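Voner Lab Course, Unit 4
Teaching by Demonstration: Hand Guiding and Teleoperation

Bring this handout to the November lab sessions. It covers what you need before you sit down at the operator station. The sorting task at the end is the one you will record.

4.1 Two ways to show a task

There are two common ways to show a robot what to do. In hand guiding, also called kinesthetic teaching, you hold the arm and move it through the task while the joint positions are recorded. The motors are put in a mode where they cancel the weight of the arm but offer little other resistance. In teleoperation you stand or sit away from the arm and send it commands through some device: a pair of smaller leader arms, a tracked glove, a hand controller.

Hand guiding is easy to learn. Most students can produce a usable reach in the first few minutes. Its weak points show up with two arms and with fingers. One person can't guide two arms and ten fingers at once, and your own body blocks the head camera for much of the recording. A policy trained on those images may learn to expect a student in the view.

Teleoperation keeps the operator out of the way and drives both arms together. The cost is feel. You don't sense contact directly, so you judge it by eye, and beginners tend to squeeze too hard or close the hand too early. Expect your first 5 attempts to be poor. They are practice and should not be saved.

4.2 What goes into one episode

An episode starts with both hands at rest, clear of the objects, and ends when they are back at rest. We log joint positions, commanded positions, finger positions and head camera images, all at 30 samples per second. Commanded and measured positions are stored separately. They differ most during contact, and you will need both for Assignment 4.

Keep the motion continuous. If you stop in the middle to think, the pause is recorded too, and a learner has no way of telling a pause that matters from one that doesn't. Plan the order of moves before you press start.

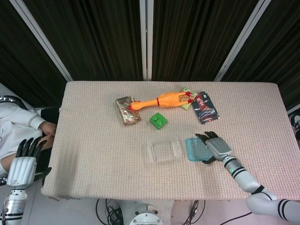
A second student stays at the table as the setter. The setter places the objects, resets them between episodes and holds the stop button. Hands must be off the table before the operator starts. If the setter has to step in during a recording, mark the episode as bad and do it again.

4.3 Choosing objects

Use things that differ in stiffness and outline. A rigid block gives a clear grasp and hardly changes from one try to the next. A soft toy bends when lifted, so its center of mass moves. Foil wrappers and snack bags crumple, shine under the lights and rarely look the same twice. Shallow trays are hard in another way: the fingers have to get hold of a thin rim without pushing the tray along the cloth.

Change the layout after every episode. Move objects, turn them, let one lie partly over another. Groups that leave everything in place end up with a policy that reaches for a spot on the table and ignores what is there.

4.4 The recording task

Each group records 100 episodes of sorting with the Jurčo station software. Split the operator time evenly. Last term nearly 30 percent of the first batch was thrown out, mostly for early finger closing, so book enough time to redo some.

Before saving, check:
- both hands began and ended at rest
- no dropped frames in the head camera log
- the object was released, with the fingers fully open
- the label matches the object moved

4.5 Reading and questions for next time

Read the Fladovwood notes on compounding error, sections 1 and 2. Come ready to discuss why a policy trained only on clean demonstrations does badly once it drifts off the demonstrated path, and what kind of extra recordings could help. The Zollthorpe data set (200 episodes, one arm, hand guided) is on the course drive if you want something to compare with your own.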